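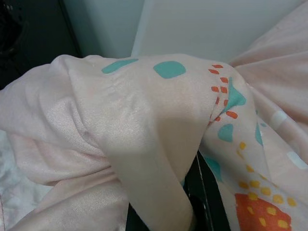

Slide 1: Hello and why sleep

Wait for people to sit down. Say thanks to the Parri library for having me, and remind them the tea is at the back and it closes before I do.

Right, so I started keeping a sleep diary when I moved to Skolow and took a job with early shifts. I was getting up in the dark, nodding off on the Vindov bus and then lying wide awake at midnight (cross, mostly!). I'm no doctor, I just read a lot and wrote everything down.

Slide 2: The diary

One line each morning. Bedtime, waking time, a mark out of 50 for how I felt. Why 50? No idea, I'd drawn the columns by then and kept going. I've now got over 1000 lines. Pass the notebook round, ask for it back!

Slide 3: What I changed

Same getting-up time every day, Sundays too. Hated it for a fortnight. No coffee after lunch. Phone charging in the kitchen, with a cheap alarm clock by the bed.

A 15 minute nap is fine for me, anything longer and I'm useless till supper. Ask who naps – hands up.

Pillows get washed more often now as well, and I stopped keeping the flat one I'd had since college.

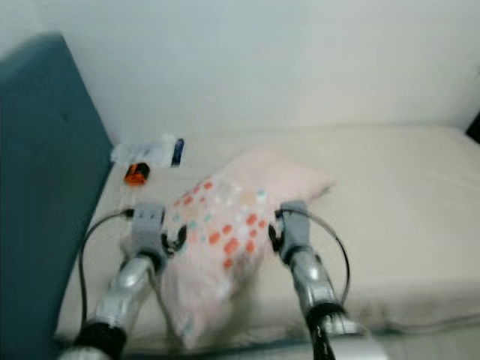
Slide 4: Your turn

Hand out the blank diary sheets. Two weeks is plenty to start with. Bring them to the Zimevden evening in December if you fancy comparing.

Questions, then stack the chairs.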